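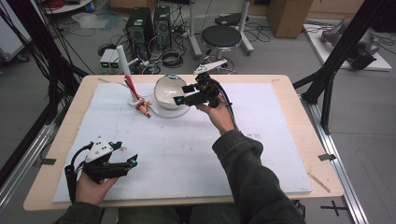

The Case for the Bare Table

Institutions that share worktables have a habit of judging them by how much they hold. A full surface is taken as evidence of use, and a clear one invites somebody to set down a box. The Jakura Center for Shared Workrooms has operated on the opposite principle for 6 years, and it is the view of this writer that other organizations should adopt it.

The principle is simple. A table in a shared room should carry the objects required for the present task and should otherwise remain open. A bowl, its stand and one or two small items are enough to occupy a person's full attention. Each further object must be reached around, and each is a candidate for being knocked over.

Objections are raised regularly and deserve a reply. Ornella Valentini, writing in the Center's January bulletin, argued that clear surfaces impose a cost on members, who must fetch and return what they could have left within reach. The cost is real. Our inventory lists 521 items available for loan, and walking to the shelves takes time. It is nevertheless a cost borne once, by the person who benefits. Clutter is paid for by whoever comes next.

A second objection concerns appearance. Members have asked whether white surfaces, which show every smudge and scuff, are suitable for daily work. Rutilio Villaseñor proposed a dark covering for this reason, at a price of $1,815 for the room. I would decline it. Small objects are easier to find against a pale background, and a surface that shows its marks is more likely to be wiped. A scuff that will not come off does no harm.

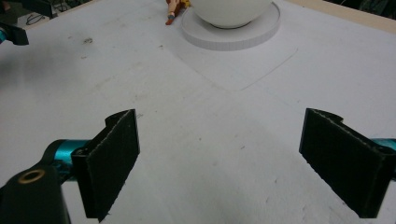

A white bowl on its round base, with a small figurine lying beside it.

The base deserves a word of its own. Raising a bowl on a disc gives it a definite place, and a thing with a definite place tends to be put back there. Figurines and other small pieces have no such advantage. They are laid down wherever the hand happens to be, and the Center's rules should say more about them than they do at present. A shallow tray for each table would be a modest beginning.

Some 300 people hold keys to our rooms. They cannot all be expected to share one idea of order, and the rules should not require it. They can be expected to leave open space for the next user. I ask that the revised rules state this plainly, and that they be posted at each door before the new term.

Stamatia Theodorakopoulos
Jakura Center for Shared Workrooms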